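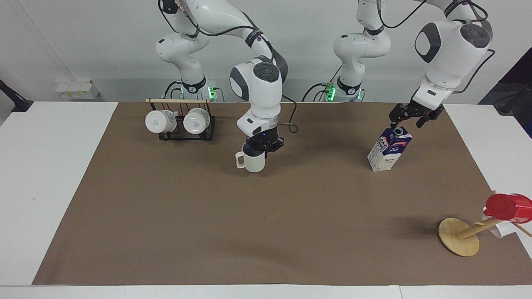
One reader of the trade newsletter wrote in to ask why anyone would put paper under crockery when a washable mat costs less over a year. The question was passed to the packing-room supervisor at Tresska, a firm that sends out boxed breakfast sets, and it took up most of the interview.

"A mat is cheaper if you only count the mat," the supervisor said. "You have to wash it and dry it, and you need a second one while that happens. With kraft you pull off a new length and carry on."

The paper comes in rolls from Skuvirach, 200 metres to a roll. One roll lasts a bench 3 weeks at the present rate. It is cut by hand against a steel rule and laid with the curl facing down. Tape is used only at the back corners.

Asked about weight, the supervisor said the firm had tried two grades. The lighter one wrinkled under the base of a mug and tore when a carton was dragged over it. "We went up a grade in March and have stayed there. It lies flat by mid-morning, even off the end of the roll, where the curl is worst."

White mugs are the main reason for the colour. On a white top, the supervisor said, the rim of a white mug is hard to pick out late in a shift, and chips get missed. Brown paper gives an edge to look at. Mugs are stood upright for checking and turned over only when they go into the divider. A chip on the foot is allowed if it is smaller than a grain of rice. A chip on the rim is not allowed at any size.

Of 165 mugs in the last delivery from Pleltance, 141 passed. The rest were sent back. "Most of those were glaze faults. You could feel them with a thumb."

Milk cartons are handled at the same bench but treated differently. They are lifted from the top and never squeezed at the sides, where the board gives and the seam can open. Any carton that leaves a ring on the paper is taken out, and the sheet is changed before the next set is started.

The supervisor has no plans to move to mats. A sample from Tarawneh is still on the shelf in its wrapper. "We may try it for the jam jars. They are heavier and they don't chip."

Used sheets are folded and go into the outer boxes as filler, provided they are clean.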